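Search this journal Advanced search Go

3. Flat objects on a bare table

3.1 Why two small rectangles

Most work on tabletop arrangement starts with cups, blocks and fruit, and we understand the appeal: they are easy to tell apart from any angle. Flat things are far more interesting! A slim case lying on a table hardly rises above it, so almost everything we know about it comes from its top face and a narrow line of edge. In the Peltano study we gave these overlooked shapes a whole section of their own, and the pair in Figure 3 quickly became our favorite. 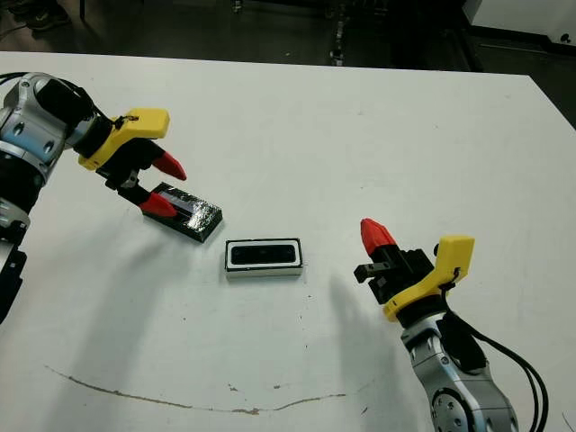
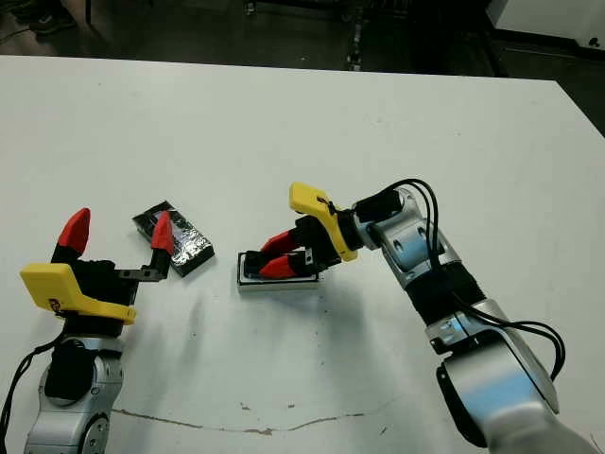
Figure 3. Two flat rectangular objects on a white tabletop, one dark and shiny on top, the other white around a black center.

3.2 Surface and outline

The two objects share a basic plan. Each is a rectangle, each lies flat, and each could pass for a phone or a small case at a quick glance. What separates them is how the top face meets the edge. On the shiny one, the outline is dark and the top throws back light in streaks or patches depending on the view. In the second picture the covering reads clearly as crinkled silver, foil or tape, with thick black edges left showing around it. In the first picture the same part of the table holds what looks like a glossy black box, and a reader shown that view alone would have little reason to mention foil. We find this delightful, and a little alarming for anyone who sorts objects by color.

The white-edged object behaves very differently. Its light border is close in color to the table, and the eye goes straight to the black middle. Several of our readers first described it as a black object, then corrected themselves when they noticed the white sides. Others called it a tray, a lid, a speaker or a phone in a holder. We have kept all of these names in the notes and settled on none of them, as the question for this section is where the object ends, and a wrong name does no harm to that.

3.3 Tilt and shadow

Tilt turned out to matter more than we had planned for. A rectangle set at an angle to its neighbor is easier to pick out as a separate thing, and the shiny object is tilted in both views. Its shadow helps too. It is slight, but against white it gives the edge a soft second line, and readers used that line (often without saying so) when they traced the outline by hand.

We asked readers to trace 400 outlines in all, using the Whitfield tracing sheets with the Histari edge guide laid over them. Each sheet took 3 passes: one quick, one slow, and one with the guide removed. The quick pass was the most fun to go through afterward. People drew the black center of the white-edged object with real confidence and then simply stopped, leaving the border out – the very part that decides how much table the thing takes up. On the slow pass the border came back in more than 250 of the outlines.

3.4 A note on spacing

The gap between two flat objects deserves more care than it usually gets. When both are dark, the white table between them is a strong shape in its own right. When one has a white edge, the gap seems wider than it is, and readers asked to suggest a spot for a further small item tended to place it too close to that side. The Prevari layout rules, which we used through July, allow for dark borders and say nothing on pale ones. We added a line of our own: measure from the outer edge, whatever its color, and mark that edge in pencil before judging the space.

This small change made the sheets much easier to compare, and we would gladly see it tried on boxes, trays and picture frames. The next section repeats the tracing on a gray surface, where the pale border stands out and the dark edges have to work harder.

Reader comments (3)

tabletop_fan: Loved the part on pale borders. I lay out trays for a living and have been bitten by this for years.

R. in receiving: Did you try matte tape on the shiny one? I'd like to know if the tracing gets better or if people just miss the edge in a new place.

marginalia8: Same question as above, and please put the pencil rule in the abstract – it is the bit I'll use.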